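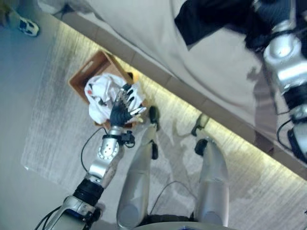
**Figure 1.** White plastic bag in an open cardboard box with a cut-out handle.

### 3.2 Packaging of donated clothing at intake

Donated clothing reached the three sorting sites (Zarnorbridge, Savine and Lencho) in one of three forms: in a box with an inner bag, in a box alone, or in a bag alone. The first form is referred to below as "bag-in-box" and is the combination of materials shown in Figure 1. Parcels were classed at the door, before opening, and the class was checked once the contents had been removed. Where the two entries disagreed, the second was kept.

Of the 3674 parcels logged, 2371 were bag-in-box and 1197 were box only. The remainder were bag only and are left out of the moisture analysis, as the group was too small at Lencho to support a comparison between sites. They are kept in the handling-time results in Section 3.4.

The inner bag has two opposing effects. It limits contact between the clothing and a damp box wall, and it also holds in whatever moisture the clothing carried when it was packed. Earlier work on stored bedding treated the bag as a simple barrier. We found this hard to defend for knitwear, where the water held by the fabric at packing can be larger than the amount that would enter through the box during a short wait. Bag closure was therefore recorded on a three-level scale – tied, folded over, or open – and entered as a separate term in the model.

Fiber type was recorded by label where a label was present. Unlabeled garments were assigned to "knit, unknown" or "woven, unknown" by hand inspection under the bench lamp. Dark knits gave the most trouble at this step.
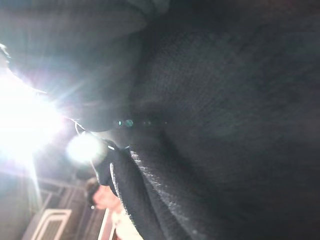

Disagreement between sorters was highest for black and navy items with a brushed surface, and the two unknown classes were merged for these colors before analysis. The merge changed the site ranking for fiber type but had no effect on the ranking for moisture.

Moisture content was measured with a two-pin meter at six points per garment: both cuffs, both side seams, the collar and the center back. Readings were averaged without weighting. The meter was set to the wool scale throughout, so values for cotton and acrylic should be read as relative only. Calibration against oven-dried samples was done by Tsegereda Yilma in January, and the correction table was applied to all later readings at Savine and Lencho. The Zarnorbridge meter was replaced partway through the study and has its own table.

Holding time before opening was not controlled. Parcels were stacked in order of arrival, but collection staff at Savine moved large boxes to the bottom of the stack for stability, and these were opened last. Box size and holding time are therefore correlated at that site. We fitted the model with and without Savine – both versions are reported in Table 4. Parcels routed through the Osari drop-off point were assigned to the site at which they were opened.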